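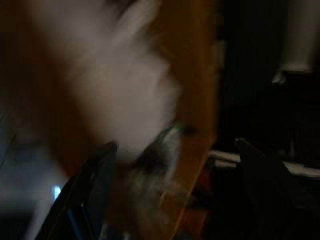
DAMTHORPE, 2020-03-25

Home Books Authors Rights Press Room Contact

Rilis Press to publish "The Sitell Verdict," a second case for the least popular coroner in the county

Rilis Press will publish The Sitell Verdict, the new crime novel by Leidy Giraldo, in July. It is the second book to feature Nora Mbeki, the deputy coroner who spent most of the first one being asked to leave rooms.

When retired ferry pilot Amos Sitell is found at the bottom of his own dry well, the town of Port Carrow agrees on two points. He fell, and it was about time. Sitell had sued the marina, the school board, the Lutheran church and a man who sold him a canoe. His neighbors bring casseroles to the house in such numbers that Mbeki suspects a celebration.

She would be glad to sign the form and go home. Then she finds that the well had a cover, that the cover was bolted down, and that it was bolted from above. The sheriff suggests that Amos was always handy. Mbeki, who has worked with the sheriff before, writes this down.

What follows takes her through 31 years of small claims court, a disputed fence line, and a missing logbook that three different people say they burned. Each of them seems hurt to learn about the other two. By the time a second body turns up in the marina fuel shed, Mbeki has been suspended from her job, uninvited from her cousin's wedding and offered a very good price on a used canoe.

Giraldo's first novel, The Quiet Drawer, began as a short story that her writing group described as "long." It went on to sell steadily in independent bookstores and, thanks to a shelving mix-up that was never fully corrected, in the home organization section of several others. Letters from readers who had hoped for help with their kitchens were mostly polite. One asked when the next murder was coming.

"I wanted a victim that people would be slow to miss," said Giraldo. "In a lot of mysteries the dead man is a saint, or else he's rich. Amos is a crank with good handwriting. I got very fond of him, and I did kill him on page 2, so that's on me."

The book was acquired by Soledad Szabo, senior editor at Rilis, who read the manuscript on a train and missed her stop.

"I'd like to say it was the plotting, and the plotting is excellent," said Szabo. "But I was also in the middle of the casserole chapter, and I wasn't getting off for anybody. Leidy writes small towns the way people who grew up in them talk about them, with love and a list of names. We did ask her to cut the cast down a little. She sent the draft back with one more suspect and a dog."

The dog stays in the finished book and survives it. Rilis was asked about this so often after the early excerpt went out that it has been added to the jacket.

The Sitell Verdict runs to 64 short chapters, each opening with a line from one of Amos Sitell's legal filings. Giraldo wrote 103 of these before her editor stepped in. The leftovers, including the full text of his complaint against the tide tables, will appear in a booklet packed with copies ordered straight from the publisher.

The novel will be released in hardcover and e-book, with an audio edition to follow once a narrator has been found who can do the sheriff without laughing. Readers new to the series can start here. Those who have read The Quiet Drawer will know who stole the boat and are asked to keep it to themselves.

About the author
Leidy Giraldo worked as a court clerk and a claims adjuster before turning to fiction, which she says involves more paperwork. She lives near Damthorpe and is at work on a third Mbeki novel. She has never owned a canoe.

About Rilis Press
Rilis Press publishes crime, suspense and the occasional cookbook from its office in Damthorpe, over a shoe repair shop. Advance reading copies are available to reviewers, booksellers and librarians on request from the publicity desk. Please state whether you would prefer print or electronic, and please do not write in to ask who did it.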